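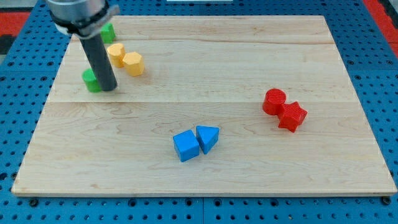 Robotics Club Moves to Block Pushing

The Hiltell robotics club has started its spring project, a push-only sorting task for a single arm. The arm carries a plain rod as its tool - no gripper - and has to group colored blocks on a flat wooden board. Students in the Dolten section write the motion code, and the Gunn section handles calibration. Each run is limited to 40 seconds. The club has logged 182 runs so far and will show the arm on Tuesday in Room 5.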